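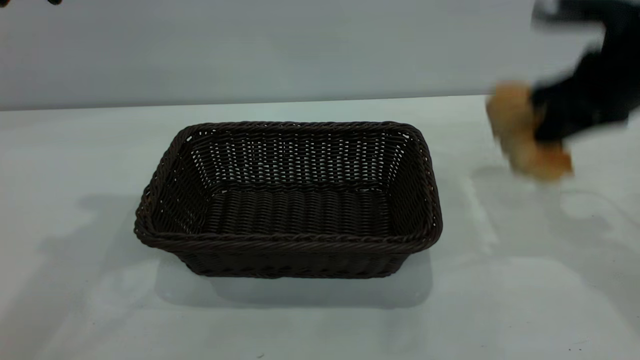

Vollex finger pads and setup kit: six months on a small picking cell

Verdict first, for those who scroll: the pads are very good, the alignment jig is good, the carry case is a disgrace, and the manual was written by somebody who has never had to reach behind a bench. Four stars. I'd have given the extra half for a better Allen key.

I look after one cell. It has a white table, a grey back panel, a single arm with a two-finger gripper, and a basket that things get put into. My colleagues have bigger cells with fences and flashing lights and they are welcome to them. Mine picks up lumpy, awkward items of no fixed shape and places them in a dark wicker basket, all day, and my job is to make sure that it goes on doing so after I have gone home.

The pads that came with the gripper were made of something between rubber and cheese. They gripped well for a fortnight, then went shiny, and after that anything with a rounded end would slide out in mid-air and roll under the bench. I replaced them twice with the same again, on the grounds that I had a drawer full. Then the drawer was empty and Keir Morrison, who signs for things, let me order the Vollex kit.

What you get

Two pairs of finger pads, soft and medium. An alignment jig, a sort of stepped block that sits between the fingers while you tighten up. A strip of feeler gauges. A tube of thread lock small enough to lose in a shirt pocket, where I found it. One Allen key, of which more later. The case is moulded so that every item fits snugly into its place exactly once.

Fitting

The manual allows 20 minutes. It took me 51 the first time, and I wasn't stopping for tea. Most of that went on getting the old pads off, which had been glued on by a predecessor with strong feelings about glue. If yours come off cleanly you may well hit the 20.

The order matters more than the manual lets on. Having done it wrong, I now do it like this:

Power off, air off if you have air, and the arm parked low over the table so that whatever you drop doesn't drop far.

Old pads off, and every trace of adhesive off the finger faces. Scrape with plastic. I used a steel blade once and put a burr on the left finger that took longer to file out than the whole rest of the job.

New pads on, screws just nipped. Jig between the fingers, close by hand until both faces touch it, then tighten in turn, a quarter turn each side.

Jig out. This is the step I missed. Power up with the jig still in and the gripper will very reasonably report that it has picked something up, and refuse to be told otherwise.

Check the gap with the feeler gauges, top and bottom. If it's wider at the bottom, one of your pads has glue behind it.

About that Allen key. It's the right size, I'll say that for it. It is also made of fudge. It rounded off on the third screw and I finished with one from the Kovinden set I've had for years.

Setting up afterwards

Thicker pads mean a different closing distance, and the kit comes with no advice on this beyond "adjust as required". I took the grip position back to nothing and crept up on it with the most awkward object in the box, a long knobbly thing that's fatter at one end. You want it held when the arm swings and you want it undented when it lands. There's a comfortable band between the two with the soft pads and hardly any with the medium, so I went with soft.

Then re-teach the release point. I'd forgotten that the basket flares out at the top, with a thick braided rim that sticks out well past the base. Judge your clearance by where the bottom sits on the table and the fingers will meet the rim on the way in. Mine did. The basket moved along the bench with some dignity and the arm dropped the next item neatly where it used to be. I teach to the rim now.

If your cell has a camera, check it again while you're there. A dark basket on a white table is about as friendly as it gets for finding edges, although the weave lets the light from the back panel through in little dashes, and our software once took against them. Bringing the overhead lamp down a notch settled it. The shadows on the table are soft and go all over the place when the arm moves, and I have given up minding.

How they've lasted

The first soft pair did 900 picks before I saw any polish on the faces at all. I wiped them with a damp cloth, as instructed, and the grip came back. I'd expected that to be sales talk. At 1352 picks I had my first drop, and when I went to look, one screw had backed off a little. That was me being mean with the thread lock, so I can't lay it at Vollex's door. They went back on and they're still there.

Marjorie Whiteley, on the next bench, runs the Sollance pads at not much more than half the price and thinks I've been had. She may be right. Hers are harder and she only handles boxes. On anything with a proper flat side I doubt you'd notice the difference, and I've told Keir as much, which I now regret as he has written it down.

Looking after them

My routine is short. Wipe the faces at the start of the shift. Open and close the gripper with nothing in it and listen; a click means a screw. Once a month, out with the jig and check the faces are still square. Wipe the table too, because specks get picked up on the pads and then you're gripping through grit. I have a few marks on my table that no longer come off and I've stopped trying.

Don't use solvent. The manual says so in bold on page two, then recommends a solvent on page nine. I rang the helpline and they said page two.

Gripes

The case. Once you've fitted a pair of pads there is a rattling hole where they used to be, and the catch is not up to it. Mine opened on the stairs in December and I was finding feeler gauges until spring.

Spares come in twos only, meaning two pairs, so if you wear out one pad you're buying four.

The jig is black. So is the gripper. So is the inside of the basket, where I had put the jig for safekeeping, and where it spent an entire morning while I searched the workshop. Paint yours yellow.

Would I buy it again

Yes, for odd-shaped stuff, and I'd order the soft pads by themselves if they'd let me. The jig is a one-off purchase and you could borrow somebody else's. For boxes, get the cheap ones. I had a look at the Lombardi kit as well, which has a nicer case and a manual with photographs, but it won't fit my fingers without an adaptor plate and I've no wish to own another plate.

Update: the catch on the case has now gone completely. It's held shut with one of the old pads, cut into a strip, and the grip is excellent.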